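Floor Marking and Carpet Care – Frequently Asked Questions
Horance Building, tenant information
Last updated 3 Aug 2023

Can I put tape on the carpet in my room?
Yes, as long as it is the floor marking tape we stock at the front desk. Packing tape, duct tape and double-sided carpet tape are not allowed on any carpet in the building. They leave glue in the pile and we charge for the cleaning.

How should a marked area be laid out? 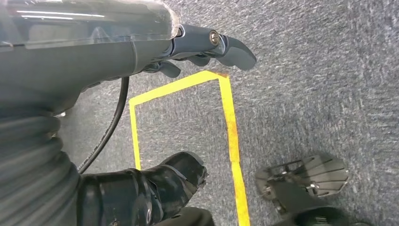
Marked areas must be closed shapes, so that the cleaning crew can tell where to stop. Draw the shape on the room plan first and send it to Hema Warrier in the building office. She will check it against the door swing and the exit path. Bright yellow shows up well on the low-pile gray carpet, and a plain rectangular outline like this one is all you need. Please do not write on the tape. If you want a label, put it on the wall or the door.

How wide is the tape?
We stock it 2 inches wide. If you need a narrower one, ask before you buy your own.

What does the cleaning crew do with a taped area?
They vacuum up to the tape and leave the inside alone unless you have asked for it to be done. Requests go on the sheet by the door of each room. Anything left on the floor inside the outline stays where it is.

How long can tape stay down?
Up to 44 days. After that the glue gets harder to lift and the edges start to collect lint. If you need the area longer, pull the tape up, vacuum the strip and lay fresh tape. Rooms in the Villa wing have older carpet with a looped pile, and tape there has to come up sooner – check with the office.

How do I remove it?
Start at a corner and pull slowly, keeping the tape low and folded back on itself. Do not yank it straight up. If glue is left behind, do not use solvent. Call the office and we will send someone.
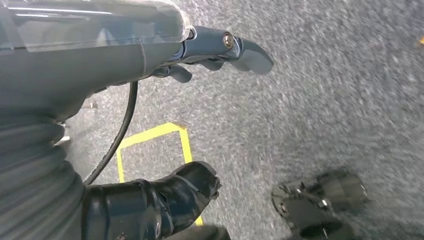 Room floor, Horance Building.

Can I run cables across a marked area?
Cables may hang or lie inside your own area. Anything that crosses a walkway needs a floor cover, which you can borrow from the desk. Do not tape cables directly to the carpet.

Is the carpet the same in every room?
No. The main floor was redone in April. The building dates from 1960 and a few of the small rooms still have other flooring.

Who do I contact about damage?
Nives Cirillo handles repairs. Tell her the room and where the mark is, and leave the spot alone until she has seen it.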